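Kevov Publishes Hand-Guided Folding Demonstrations, With Caveats

December 23, 2020 — Kevov today released a set of 3000 household demonstrations recorded with hand-held grippers, along with a plain statement of what the set does not show. It does not show a robot folding laundry. No robot has been trained on the full set yet, and Kevov is making no promises about when one will fold a shirt well enough to be useful.

The demonstrations were made by people working in their own homes, one gripper in each hand. Kevov chose this method after a trial of remote control in September, when operators driving a pair of arms from a desk needed 11 minutes for a garment that takes a person seconds. Holding the grippers is faster. Whether it teaches a machine anything more is an open question, and the company would like outside groups to test it before repeating it.

Knitwear is the part of the set Kevov trusts least. Thick cables and small eyelets give two finger pads plenty to catch on, and a patterned bedsheet underneath does not help the software find an edge.

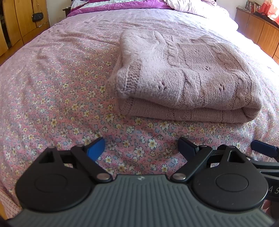
What is in the release

The set covers 6 tasks, from folding tops to clearing a table. Somogyi checked the recordings and threw out those where the gripper position was lost. Editz wrote the task labels — a job that led to long arguments over when a fold is finished. Failed attempts were kept and marked as failures.

What comes next

Omell will train on the folding portion first and run the result on 5 garments it has not seen. Kevov will publish the outcome either way, including the raw success counts. Until then, the company asks that the demonstrations not be described as robot performance.

The release is free for research use. Requests for access should be sent to the Kevov press desk.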